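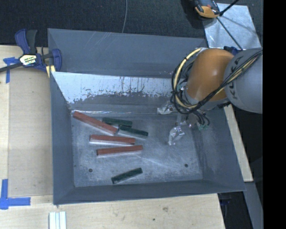

Figure 9. Picking station with red and green blocks in the bin.

Section 2.8 Preparing the picking station for visitors

Complete these steps before the doors open on Thursday. The operator on duty is Nikola Jurić; questions about the station go to Radomir Todorova at the Plikutberg site.

1. Check that the clamp on the rear left corner of the bin is tight.
2. Place the blocks flat on the bin floor, with space between them. Do not stack them.
3. Check that the cables and hose can move freely with the arm.
4. Select the Plurent open day program and set the speed to 28 per cent.
5. Run one full cycle with no visitors in the room.
6. Admit the first group. Each demonstration lasts nine minutes.

Note: Do not lift or re-lay the blue tape on the work surface.

CAUTION: Keep hands out of the bin while the arm is enabled. If a block has to be moved by hand, stop the program, wait for the arm to come to rest and switch off the drives.

Room capacity is 85 persons, including Arnard staff. For shutting down after the last group, see Section 2.9.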